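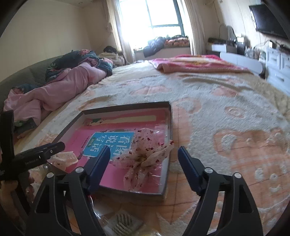 How does a video get across the ocean?

When I was nine I thought the internet lived in the sky. I had a whole picture of it in my head, with cat videos floating around up there next to the clouds. I was pretty proud of that idea, and I kept it for years!

Some internet does travel by satellite. But when you watch a video that's stored on the other side of an ocean, it most likely came to you along the bottom of the sea, through a cable.

I live in Turnport, and we have one of these cables. It comes up under the beach where I used to dig holes with my cousins, and it runs about 1,000 miles to an island called Dorora. I must have sat on top of it a hundred times with a sandwich and never had a clue.

What's inside the cable?

Glass! Very thin strands of glass, each one close to the thickness of a hair. They're called optical fibers. You might think glass that thin would snap right away, but it bends quite nicely if you're gentle with it.

The glass needs protecting, so it gets wrapped up in layers. There's a soft jelly that keeps water out, then steel wires to make it strong, then a tube of copper that carries electricity, then a thick plastic coat. Out in the deep part of the ocean the whole cable is only as fat as a garden hose. Near the beach it's chunkier, with extra steel wrapped around the outside, and I'll get to why in a minute.

How can glass carry a video?

Everything on a computer is stored as a long, long list of ones and zeros. Your video is a list like that. So is a song, and so is the message you sent your grandma with eleven hearts in it.

Have you ever flashed a flashlight at a friend across the yard? Say you both agree that a flash means one and no flash means zero. Now you can send that list! It would take you most of your life to send a video that way, and your thumb would get very sore. A laser at the end of the cable does the same sort of job, except that it can flicker billions of times in a second. (Modern cables use even sneakier tricks with the light, but flashing is a good way to start thinking about it.)

The light stays inside the glass by bouncing. When it hits the side of the fiber at a low, slanting angle, it gets reflected back in, and it goes on like that all the way along, even around bends. At the other end a machine catches the flickers and turns them back into ones and zeros.

It's fast, too. Light can get from Turnport to Dorora through the glass before you've even started to blink.

Doesn't the light get tired?

I asked this exact question, and I was a grown-up at the time. The person I asked was Crisóforo Cortés, who spent a long time working on cable ships. He told me it was a good question, so if you were wondering too, well done.

The light does get dimmer as it goes. Even super clear glass soaks up a little of it. So every so often along the cable there's a fat metal case called a repeater, and inside are parts that make the light bright again. Repeaters need power, and there's no place to plug anything in down there! That's what the copper tube is for. Electricity gets sent along it from the shore.

How do you put a cable in the sea?

You need a special ship with huge round tanks inside. The cable gets coiled up in the tanks, around and around, like a really enormous plate of spaghetti. Loading it can take weeks. Then the ship sails along slowly and lets the cable slide off the back, and down it goes.

On the way to Dorora the water gets as deep as 4,000 meters. Crisóforo says that when you're over the deepest part, the piece of cable leaving the ship won't touch the bottom for hours, and by then you've had lunch and the ship is miles farther on.

Before any of that, another ship goes out to map the sea floor with sound. The people planning the route want to miss the steep cliffs and underwater volcanoes and old shipwrecks. The map for our cable has a big kink in the middle where it goes around an underwater mountain. I love that kink.

Do sharks bite it?

Everybody asks me about sharks! A few have been caught nibbling on cables, but they hardly ever cause trouble. The real troublemakers are fishing gear and ships' anchors. An anchor dragging along the bottom can catch a cable and rip it in half, and that mostly happens in shallow water. So that's where the cable wears its extra steel, and close to shore it usually gets buried as well.

Our cable broke one August. The internet in Turnport got so slow that my friend Eustaquio Zavala went to the library to look up a soup recipe in a book. We weren't cut off completely, because a second cable comes into the next town, Lozano, and our messages were sent around that way. But everyone was squeezing through at once.

To fix a break, engineers send light down the glass and time how long it takes to bounce back, and that tells them how far away the damage is. A repair ship goes out, drops a big hook called a grapnel, and pulls up the 2 broken ends. Then someone has to join the glass strands back together by melting the tips with a tiny spark. On a ship! With waves!

Try it yourself

Get a clear plastic bottle of water with a small hole in the side near the bottom, and a flashlight. Ask a grown-up to help make the hole. Stand the bottle by the sink in a dark room, take off the cap, and shine the flashlight through the bottle toward the hole from the opposite side. Put your finger in the stream of water where it curves down. If you've got the flashlight lined up well, you should see a spot of light on your fingertip. Mine took four tries and a very wet sleeve.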